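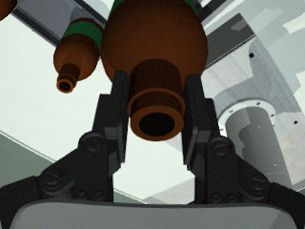 Brown bottle, neck down, held between the two finger pads.

7 May 2025

Act II run-through at the piano this morning, and I want to get it down while it's still in my ears. The tavern chorus finally has some swing to it! We took Kiter's new vocal score (the one with the corrected bar numbers) and went from 455 straight to the end of the drinking song without stopping, and I was so pleased that I forgot to mark where the tenors came in early. I think it was the second refrain. Somebody please check the recording.

The prologue is still too long. I timed it again with the lament uncut and it runs 13 minutes, and by then the audience has had one bass aria, one prayer and a great deal of harp. I would happily lose the repeat – the old version from October didn't have it and I never missed it.
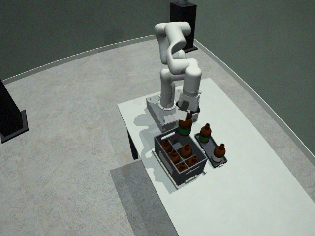 Next, the surtitles. Plikodum sent the second batch, 63 slides for Act II alone, and they read nicely, though "woe unto the vintner" got a giggle from the altos and will have to go. I've put "pity the vintner" in pencil for now. Slide order in the quarrel duet is wrong as well, the wife answers before the husband has asked.

Orchestra parts: the Vadex copies have the horn transposed in F all through, and our player wants E flat for the storm. I'll write those pages out myself over the weekend, it's a pleasant job with the radio on. The Sjögren edition has a fermata before the storm that the others leave out, and I've come round to it – it gives the chorus a moment to turn upstage and breathe.

Still to do: cue for the offstage bell, shorter introduction to the monk's dream, and a decision on whether the last chord is held or clipped. I like it held.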